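About Us

Sorkstead is a small shared workshop for people who build robots in their free time. We started with four members and one rented room in Jondon. Now we have a bigger space, open every evening until late.

Our main project is called Fesine. It is a pair of arms which learns to hang socks.

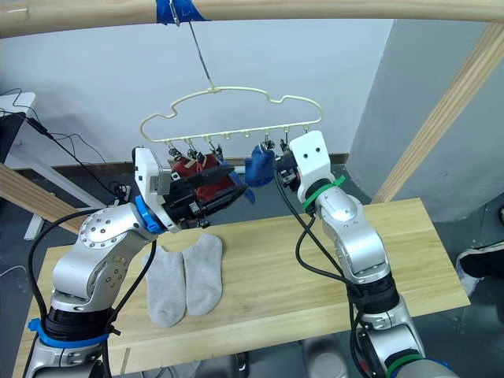
We choose housework because everybody knows how it should be done, and a soft sock is a difficult object for a machine. Until April we recorded 188 trials, and our goal is 2000. All our notes are shared with the members.
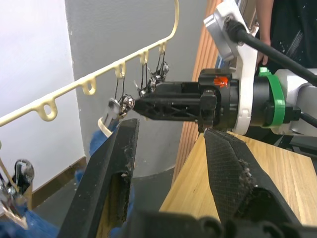 Gripper beside the hanging clips

The second project, Vincze, is a set of gripper fingers which members can repair at home with simple tools. New members usually begin with this one.

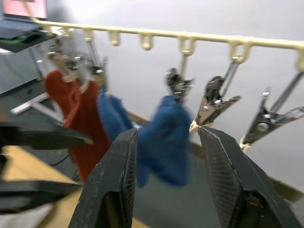

Red and blue knitted pieces on the hanger

You do not need experience to join us. Please write to us first and tell what you would like to build.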